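*Applies to the Trokeo Tabletop Kit, second release. Last revised 2022-02-24.*

# Setting up a kitchen-table task with the Trokeo kit

This page covers the first session with the kit, from clearing the table to checking a spoon grip. It assumes the arm is already bolted to its base and powered, and that you have the Trokeo software open on a laptop. If you haven't got that far, go back to the mounting sheet that came in the box.

Trokeo sells the kit without an arm. What you pay for is the gripper, the wrist camera, the cable set, the software license and a 13-page booklet. The standard price is 470 dollars. The older Dakik gripper also works with the software, but the grip settings below are for the Trokeo gripper and should not be copied over.

## What you need

- A table the arm can reach across. Round or square makes no difference.
- Light plastic spoons
- A small brush
- Bowls in strong colors
- One or two jars with lids
- Paper plates
- Dry goods such as rice, sugar or sprinkles
- A tray or wide lid to catch spills

Skip anything made of thin glass for now. Heavy ceramic is also a poor choice, and the booklet's weight table explains the limits for each finger type.

## Step 1. Place the table

Move the table until its center is 60 cm from the middle of the arm base. Closer than that and the elbow folds too far when the gripper comes down. Farther out, the arm can touch the far side of the table but can't tilt a spoon once it's there.

Pull window shades down before you start. Direct sun on a dark tabletop changes the camera exposure every time a cloud passes, and the software will ask you to calibrate again.

Dress the cables next. Leave enough slack at the elbow for a full bend, and tie the rest back with the straps in the kit. Run the wrist joint through its whole range by hand and watch the cables as you do. If one pulls tight, loosen the strap nearest to it and try again. 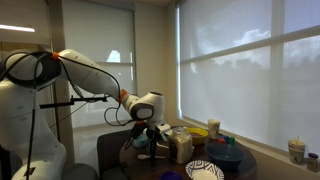 *Gripper lowered over the table, with cable slack left along the outside of the arm.*

## Step 2. Lay out the items

Start with fewer items than you think you want. The software lets you save a layout by name, and it's easier to add a jar to a saved layout than to find out which of a dozen things is blocking the wrist.

Put tall items toward the back and low ones toward the front. Keep a hand's width of clear space beside anything the gripper has to pick up. Flat things such as lids and spoons can sit near bowls as long as the fingers have room to open.

When the layout looks right, choose **Layout > Save** and give it a short name. We used "Valville 1" for the settings on this page. Then choose **Check Reach**. Any item the arm can't get to turns gray in the list, and you can move it and check again without saving a second time.

## Step 3. Try the brush first

A brush is a good first tool. It has some give, so a small error in height won't knock a plate off the table.

1. Place the brush by hand between the open fingers.
2. Choose **Close** and set the force to 40 percent.
3. Tug the handle lightly. If it slides, go up in small steps.
4. Jog the arm until the bristles hang just over a plate.
5. Press **Mark Height**. 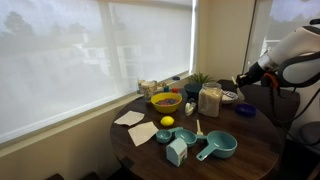
Keep the jog speed on Slow through this step. The Medium setting is fine for crossing open space, but it overshoots when the tool is near the table, and Mark Height will store whatever number it lands on.

If you have the Bednarek soft pads on the fingers, take them off for the brush. They're meant for round items like fruit and small bottles, and a narrow handle tends to twist in them.

## Step 4. Move on to the spoon

Spoons are harder. The handle is thin and the bowl end is wide, so the grip point matters more than the force. Take hold of the handle well below the bowl. Gripping near the bowl feels more secure, but it brings the finger plates down into whatever you're scooping.

Open the wrist camera view and leave it open for the rest of the session. Work over a lid or tray, and use rice for your first scoops. It's easy to see on a colored surface and easy to pick up afterward. 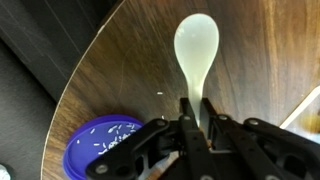

Drop the force setting when you switch from the brush. A plastic handle bends under a strong grip, and once it has a crease in it the spoon will lean the same way every time. Save the lower value under its own tool name so you don't have to remember it.

To test the grip, rotate the wrist a quarter turn each way and bring it back. Compare the spoon's angle with where it started. A small lean is acceptable. If it has rolled over, open the fingers, reseat the handle and repeat.

## Problems we ran into

**The software loses the tabletop.** This happened with dark wood and strong reflections. Lower the shades or turn off a lamp, then run **Find Surface** again.

**The fingers close but the force reads zero.** Check the gripper plug at the wrist. It needs a firm push and can look seated when it isn't.

**Clear jars are skipped by Check Reach.** Draw the jar outline by hand in the layout window. Trokeo lists automatic detection for clear items as planned for the June update.

## Before you shut down

Take the tool out of the fingers, brush any grains off the gripper plates and park the arm from the menu. Don't cut power with the arm stretched over the table. Parking takes under a minute, and the next session starts from the saved layout.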